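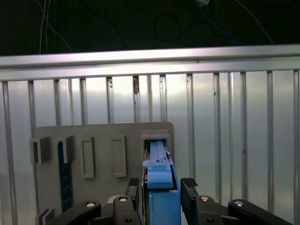
拆开一台旧台式机,里面的零件该怎么归置才不会乱?

按拆下来的先后顺序摆,一件一个位置,能立着插的就立着插,螺丝跟着它原来固定的那个零件走,线缆先留在机箱里最后再动。

台式机机箱内部

台式机机箱内部,说的就是塔式电脑侧板后面那一肚子东西:主板、电源、内存、扩展卡、硬盘、光驱,还有把它们连起来的各色线缆。这个词条归在Mudis家用旧物百科的“电器与拆解”一类,我从头写到尾,所以口气不太像百科,大家将就着看吧(编辑说可以用“我”,那我就不客气了)。我在Jamville拆旧电脑好多年了,纯粹是爱好,拆过的机器有好的也有彻底坏的,写的多半是自己手上的经验,碰到通行的规格我会照规格写。

名称

中文里“机箱”有两个意思,一个指那只空铁壳,一个指整台主机。我奶奶那辈还管它叫“主机盒子”,学校机房的老师叫“主机”,修电脑的铺子里经常听见“箱子”。词条里凡是说“机箱”,我都指铁壳;说“主机”,指装满了零件的整台。英文的tower指立式的那种,横着放的薄机器叫desktop case,不过现在大家混着叫,也没人较真。

还有个老问题:“CPU”。很多人指着整台主机说“把CPU搬过来”,其实CPU只是主板上那一小块方片。我现在听见也不纠正了,搬过去就是。

外壳与侧板

立着看的话,从正面看过去,多数塔式机箱开的是左侧板。右侧板后面一般贴着主板托盘,打开了也只能看见铁皮和几根线,白费劲。侧板的固定办法五花八门:后沿两颗手拧螺丝的最常见;品牌机喜欢做一个拉手或者按扣,一拉整块板就松了;还有更老的一种,整个外罩像抽屉一样往后抽,抽的时候一定会刮到手背,我手背上就有一道。

拆之前把机箱放倒,开口朝上。立着拆也行,可是主板那一面竖着,螺丝掉下去就钻到电源底下,然后你就得把它整个抱起来摇,哗啦哗啦的……放倒以后所有东西都躺在一个浅盘子里,看着清楚,手也好使劲。桌面要平,垫块布或者硬纸板,免得机箱的铁边把桌子刮花。

铁壳的内沿常常有一排小孔或者凹口,有的是给侧板的卡舌留的,有的是通风用。孔边有时候没打磨干净,伸手进去慢一点。

主要部件

电源。一只铁皮方盒,上面贴着标签,写着各路电压和总功率。我手边记过的一只额定295瓦,带一台办公机绰绰有余,再加一块费电的显卡就别想了。电源自己有风扇,进风的格栅上会结一层灰毡子。盒子里面有大电容,拔了插头也可能存着电,所以电源盒子本身我从来不开,词条里也不写怎么开,坏了就整只换。

主板。一整张电路板,别的零件不是插在它上面就是用线连到它身上。它用六到九颗螺丝固定在托盘上,底下垫着铜柱或者托盘上冲出来的凸点,不让背面的焊点碰到铁皮。品牌机的主板形状往往是自家定的,孔位和通用板对不上,想把它挪到别的机箱里就很头疼。

处理器和插座。处理器平时看不见,压在散热器底下。触点式插座外面有一圈金属框和一根压杆,压杆一抬,框子就能掀开。插座里的细针非常软,手指一碰就歪,歪了以后拿针尖一根一根拨回来,我拨过一次,拨了一个晚上,第二天脖子都转不动!处理器取走以后,最好把塑料保护盖扣回去。保护盖当年大多随手扔了,那就找个干净的小盒子反扣在上面,也能挡挡灰。

散热器。铝的或者铜底铝鳍的,压在处理器上,中间涂一层导热硅脂。旧硅脂干了以后像胶,硬拔会连处理器一起从插座里带出来(针脚在处理器上的那种尤其容易)。先开机跑几分钟让它热一热,关机断电,再左右轻轻拧着取,会顺当很多。

内存条。长条形的小板子,一边是金属触点,触点中间有个缺口,位置对着插槽里的凸起,所以插反了是按不下去的。两端(或一端)有卡扣。各代内存的缺口位置不一样,DDR3的条子进不了DDR4的槽,别硬来。

扩展卡。显卡、网卡、声卡都算。卡的一头有金属挡板,露在机箱背面;另一边的触点插进主板的插槽。没有卡的位置用空挡片封着,封着好看,也让风按该走的路走。空挡片拆下来别丢,二手市场上补一片还挺麻烦。

硬盘与光驱。硬盘装在铁架子里,铁架上打了很多孔,一来散热,二来省料。旧办公机里最常见的是3.5英寸机械盘,500GB的我见得最多。光驱的位置比硬盘大一号,5.25英寸。品牌机很爱用彩色塑料做卡扣,看见跟周围黑灰颜色不一样的塑料片,多半就是让你用手按、用手拨的,先试试它,再去找螺丝刀。

纽扣电池。主板上一枚CR2032,管着时钟和设置。旧机器开机老说时间不对,先换它,几块钱的事。

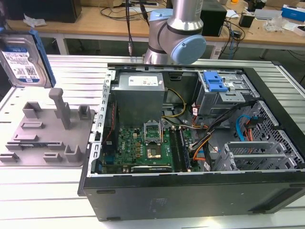

线缆

讲完大件该讲线了,我个人最喜欢这一段,因为线最能看出当初装机的人是什么脾气。有人把线捆得整整齐齐贴着边走,有人一团塞进光驱下面的空当里,关上侧板就当没这回事。

供电线的颜色是有规矩的,通行的ATX电源里,黄线是12伏,红线是5伏,橙线是3.3伏,黑线是地,紫线是待机的5伏,绿线是开机信号。认熟了以后,远远瞄一眼就知道哪束是干什么的。不过有些品牌机的电源另有一套,插头形状也特殊,别拿颜色当铁证,动手接线之前还是要看标签,或者拿万用表量。

数据线就没有这种规矩了。SATA数据线有蓝的、红的、橙的、黑的、黄的,颜色只是为了让人分得清哪根是哪根,速度上没差别。我听过有人说红线比蓝线快,听了好多年了,至今还有人在讲。有的主板会把插口也做成彩色,和出厂配的线对上,那倒真的方便。

再老一点的机器里是扁平的排线,宽宽的一条,灰色,边上有一根红道表示第一针。排线挡风,也挡视线,找螺丝的时候特别碍事。

前面板的小线最烦人:开关、重启、电源灯、硬盘灯,每根都是两三针的小插头。组装机是散的,品牌机一般并成一个大插头。散的那种,拔之前拍张照片,拍两张,一张近一张远。

拆卸顺序

各人习惯不同,我的顺序是:断电,拔掉背后所有的线,按一下开机键把余电放一放,放倒,开侧板,拍照。然后先取扩展卡,再取内存,接着松开硬盘和光驱的数据线和供电线,把盘抽出来。主板上的大供电插头这时候才拔,插头上有个卡舌,捏住了再拔。散热器和处理器放在后面,主板最后出来。电源有时候得早点取,要看它挡不挡手,横在主板上方的那种就得先请走。

手上的静电冬天要留心。开工前摸一下机箱没上漆的铁皮,地毯上不要拆,毛衣脱掉。腕带我也有一根,Jandport的,夹子有点松,大部分时候挂在墙上。

螺丝基本就两种粗细,粗牙的(6-32)用在机箱、电源和机械硬盘上,细牙的(M3)用在光驱上。混在一起也能挑出来,对着光看牙距就行,可是挑二十颗螺丝要花的功夫,够我喝两杯茶了。

零件的摆放

开头那个问答说的就是这件事,再多讲几句。

我试过很多办法。最早是全部堆在一个鞋盒里,结果内存条压在散热器底下,捞出来一手硅脂。后来换成托盘,铺一张纸,在纸上画出零件的轮廓,旁边写名字。再后来学别人做了一块板子,上面有插槽和卡位,扁的条的都能竖着插进去,很省地方,也不会互相压着。竖着插有一点要注意,槽不能太紧,也别让触点那一边去蹭粗糙的边。槽太松也烦,手一碰零件就歪。

没有板子的话,可以用:

鸡蛋托放螺丝和小挡片,一格一个零件的螺丝
硬纸板割几道缝,插内存条和薄卡
旧毛巾垫机械硬盘,盘不要摞
防静电袋装处理器和主板,手里没有就留着买新零件时的袋子

塑料袋和泡沫(尤其白色一粒一粒那种)容易带静电,我不用。

要存放很久的,每样贴张纸条,写从哪台机器上拆的、拆的时候好不好用。我现在给柜子里的东西编了号,最新的一个是722号,是一小包空挡片,对,空挡片我也编号,笑就笑吧。

清洁

灰要在零件取出来以后再吹,吹的时候拿手指按住风扇叶,别让它空转。铁壳可以用湿布擦,擦完晾透。触点用橡皮轻轻擦两下,擦完把橡皮屑扫干净。主板我只用软毛刷,顺着插槽刷,遇到插座那块地方就绕过去。烟味重的机器(你们懂的,网吧出来的)铁壳用洗洁精水洗两遍,味道能去掉大半,塑料前脸去不掉。

旧零件的去处

能用的内存和硬盘最好出手,硬盘卖之前把数据彻底抹掉,光格式化一遍我是不放心的。Jamville这边我常去的是Trịnh的铺子,收整机也收散件,电源要带线完整的,机箱少一块侧板就不太想要了。完全坏掉的主板和电源属于电子垃圾,别扔进普通垃圾桶,送到收电器的回收点。纽扣电池单独取出来,另外交。

光驱这几年很难出手,可我还是劝大家留一个,总有一天家里会翻出一张老照片的光盘来。

常见误会

“机箱越大越凉快。”要看风道。大箱子里线乱成一团,照样闷。

“内存松了会坏。”松了多半只是开不了机,嘀嘀叫几声,关机断电后取下来重新插紧,两边卡扣都扣上,经常就好了。

“拆过的机器不如没拆过的。”老老实实拆、老老实实装回去,没什么两样,里面的灰还少了呢。我倒是装完以后多出过螺丝,多了2颗,到现在也不知道是哪儿的,机器一直跑得好好的。

参见

塔式机箱、直插式内存、SATA接口、电子垃圾回收、螺丝牙距对照

本词条最后修改于2025年1月3日,星期五。线缆颜色那一段打算在2月补一张对照表,品牌机特殊插头的部分还缺资料,手上有旧机器的朋友欢迎直接往里添。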